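Measuring standby draw in a rented apartment

I moved into the Leitner Street place in June, and the first full electric bill was higher than the floor area could explain. The refrigerator is new and the water heater is on the building's meter. That left the small loads. I bought a plug-in watt meter, a Jolaseck with a four-digit display, and started a spreadsheet.

Method first. Each device was switched off with its own button and left plugged in. I let the reading settle for 10 minutes and then logged accumulated energy overnight in place of instantaneous power. Cheap meters are poor below two watts. The current is small, the waveform is ugly, and the power factor of a switching supply at idle can be very low. Energy over a long interval doesn't fix a biased sensor, but it does average out the flicker in the last digit.

I checked the meter against a resistive load before trusting it. A space heater with a nameplate rating of 1,520 watts read within one percent at full output. That says little about the low end, so I also ran two identical night lights singly and together, and the readings added up correctly.
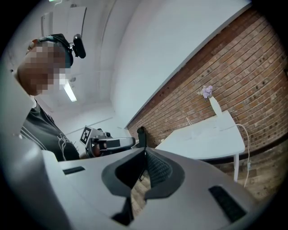

Results

The television was fine, under half a watt. The printer was worse than expected and stayed warm to the touch all night. The worst single item was an old Prinden stereo receiver whose front switch turns off only the amplifier stage. The transformer stays energized. Its standby energy came out to 212 kilowatt-hours on an annual basis, more than everything else on the list combined.

Phone chargers with nothing attached were below what the meter can resolve. I have stopped unplugging them.

The modem and router are a separate case. They draw the same power idle or busy, and I need them on for the thermostat, so I left them out of the total.

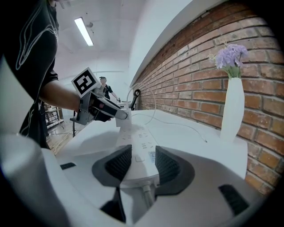 Clulberg Home Energy Club, Members' Blogs

The fix was a switched power strip for the stereo and printer. Check the rating before doing this. A strip is limited by its total load, and a heater should go straight into the wall. My combined load on the strip peaks at 900 watts with the printer fuser running, well inside the limit printed on it.

One side effect: the printer runs a cleaning cycle every time it gets power back, so I leave it off until I have several things to print. The receiver loses its radio presets after a few days without power. I have written them on a card taped to the shelf.

Next is the refrigerator, which needs at least a week of logging because of the defrost cycle. I will post the spreadsheet when that is finished.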